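How to fix a waste pipe to a wall with saddle clips

Posted Thursday, April 2, 2020

A waste pipe that moves every time the sink empties will work its joints loose sooner or later. Mine ran along the utility room wall behind the washing machine and had been held up by one clip and a folded bit of cardboard for years. Putting that right took an afternoon, most of it spent getting the machine out and back in again.

These notes are for plastic waste pipe on a brick or block wall. If your wall is plasterboard you will need different fixings, and I haven't covered those.

What you need

Saddle clips to suit your pipe
Bolts or screws, with washers
Wall plugs
Drill and masonry bit
Spirit level, pencil and tape measure
Spanner or screwdriver to match the fixings
An old towel

I bought the clips from Rebane, who sell them singly, and the fixings came out of a mixed tub from Prakero. Any make will do as long as the clip is the right size. Take a short offcut of pipe to the shop if you have one.

Step 1: Clear the space and check the pipe

Turn off the machine at the wall and pull it forward. Put the towel under the lowest joint. Run some water through and feel round each joint with a dry finger. If one is leaking, sort that out first, as a clip won't cure it.

Look for a sag as well. Lay the level along the top of the pipe. It should fall gently towards the drain all the way along, with no dip in the middle where water can sit.

Step 2: Measure and mark

I had a run of 700 mm between the trap and the hole in the wall, and used 4 clips on it. That is more than the run strictly needed, but the old pipe had a slight bow and I wanted it held straight. Keep the clips off the joints themselves so that you can still undo the nuts.

Hold the pipe where you want it, with the fall on it, and draw a light pencil line underneath. Then take the pipe away and mark the clip positions along the line. My first clip went 214 mm from the trap, simply to miss a mortar joint that crumbled when I touched it.

Step 3: Sort out the parts

Do this on a table before you kneel down behind anything. The sort of clip I mean is a half ring, like a letter C, with a short flat flange turned outwards at each end. The curved part goes over the pipe and the flanges sit back against the wall, one above the pipe and one below. Put the fixings out next to the clip and check that you have everything for it. Spin any nut on and off its thread by hand -- a rough one is easier to swap now than later.
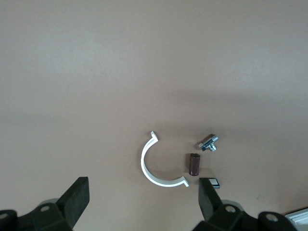

Step 4: Drill the holes

Check for hidden pipes and cables with a detector. Hold a clip on its mark and pencil through the hole in each flange. If your clips come without holes, drill those first, with the clip held down on a piece of scrap wood, and go slowly so the plastic doesn't split.

Drill the wall to the depth of the plug and a little over. A bit of tape round the drill bit makes a good depth mark. Brush or vacuum the dust out and push the plugs in until they are flush.

Step 5: Fit the clips

Put the pipe back and start with the clip nearest the drain. Fix the lower flange loosely, swing the clip over the pipe, then do the upper one. Leave them all slightly slack until the last clip is on.

Check the fall again with the level. Then tighten each fixing a little at a time, going from one flange to the other so the clip pulls in evenly. Stop when the pipe no longer rattles. Plastic waste pipe gets longer when hot water goes down it, so it should still be able to slide a fraction inside the clips. If a clip is squashing the pipe out of round, it is too small or too tight.

Step 6: Test it

Fill the sink, pull the plug and watch the pipe while it empties. Run a rinse and spin on the washing machine too, and have another feel round the joints.

Leave the machine out overnight if you can stand it, and look again in the morning.

If the pipe stands off the wall

A saddle clip only works where the pipe sits close to the wall. Where there is a gap, fix a strip of treated timber to the wall first and clip to that, or use a two-part bracket on a stand-off. Cidmont do one that I have used under a bath, and it was fine, though fiddly to close with one hand.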